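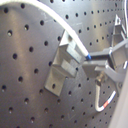
Vovley Perforated Mounting Panel

Gray metal, round holes on a regular grid, brushed face

The Vovley panel is a flat base for fixtures, brackets and cable work. Parts bolt straight to the face through the nearest hole, so a setup can be moved or rebuilt without drilling. It can lie on a bench or hang on a wall.

The gray bracket fixture is the Ferard block. It has a stepped body with a notch or slot in the upper part and a flat tab at the bottom. The tab sits flush on the panel and has a single round mounting hole. Cable is not included with either item.

Sizes

The panel comes in 2 sizes. The small panel is 328 mm square. The large panel is the same height and twice as wide. Both use the same hole spacing, and two panels can be butted together with the grid carried across the joint if you use the Ojala joining strip (sold separately).

What comes in the box

One panel
11 bolts with washers and nuts
Four rubber feet
Hex key

The Ferard block is packed on its own with one bolt. If you order both, they ship in the same carton.

Mounting a fixture

Lay the panel down and put the fixture where you want it. Line up the hole in the tab with a hole in the panel and start the bolt by hand. Square the block by eye against a row of holes, then tighten. With one bolt the block can still turn if it is pushed hard from the side. For heavier work, set a second part against it as a stop.

Leave some slack in any cable you run over the panel. A wide curve is easier on the cable than a sharp bend next to a bracket, and it keeps the cable clear of the bolt heads.

For wall mounting, use the four corner holes and the longer screws in the wall kit. The panel needs a gap behind it for the nuts, and the spacers in the kit give you that.

Finish and care

The face is brushed and not painted. It will pick up light scratches and scuffs as parts are slid around, and these do not affect use. Wipe with a dry or slightly damp cloth. Do not use steel wool. Grit in the holes can be pushed out with a wooden stick or blown out from the back.

Ordering

Panel, small: item 71-S
Panel, large: item 71-L
Ferard block, single: item 71-F
Ojala joining strip: item 71-J
Wall kit: item 71-W

Orders ship from our Covadport warehouse. Large panels go out flat in a wood-edged carton and cannot be sent to post office boxes. Panels bought before February have the older rubber feet, which do not fit the current screws. Replacement sets are available on request.

Page updated July 19, 2019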